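Section 3. Borrowing a chair from the Pernley loan desk

For ward leads and front desk staff at Cletbridge. Read before your first shift. Queries to Elmarie Motaung, ext 3771.

3.1 Before you hand one over

1. Look up the visitor in the loan book. No name, no chair.
2. Open it out fully. Press down on the seat rails, palms flat, fingers clear of the sides.
3. Check the seat fabric for splits. 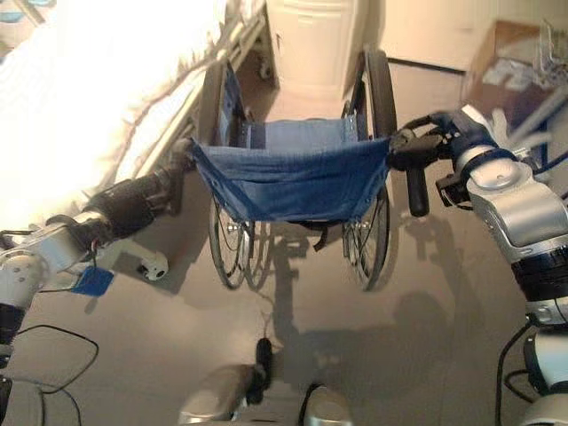
4. Tyres. Squeeze both. Soft one goes back to Tane Treloar with a red tag.
5. Write the chair number and time out. Legibly please.

CAUTION: Never lift a chair by the armrests with somebody in it.

3.2 Showing the visitor

1. Brakes on. Get them to try both themselves.
2. Footplates up before sitting down, and before standing.
3. Kerbs: go down backwards, slowly. Lifts: same, back in.
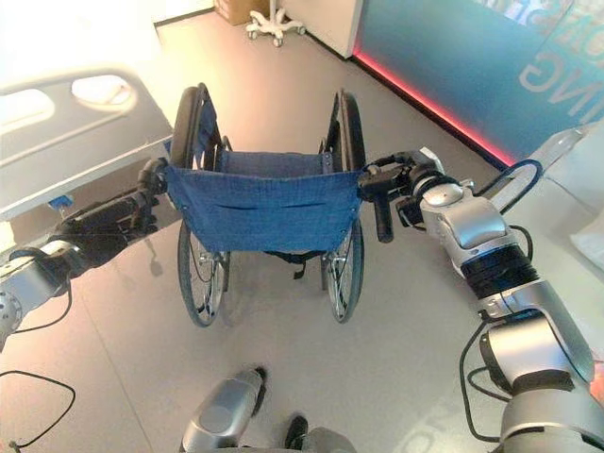
Folding chair, rear view. Blue fabric back.

Note: max loan is 2 hours. Extensions by phone only, Ghizlane Soliman can ok these untill 11 am.

3.3 Returns

1. Brakes on, visitor out, bags off. Check the pocket for phones and glasses.
2. Wipe down handles and armrests. Blue roll, not the paper towels.

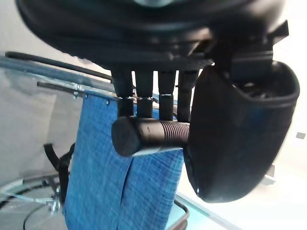

3. Sign it back in. If its late, ring the ward before ringing the visitor.
4. Fold by pulling the seat up from the middle, front and back.
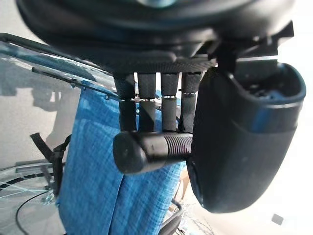 5. Park in the bay by the lifts, brakes on. Bay full? Corridor store, key at reception.

CAUTION: Dont block the fire door. Not even for a minute.

Faults go in the orange book, see section 4.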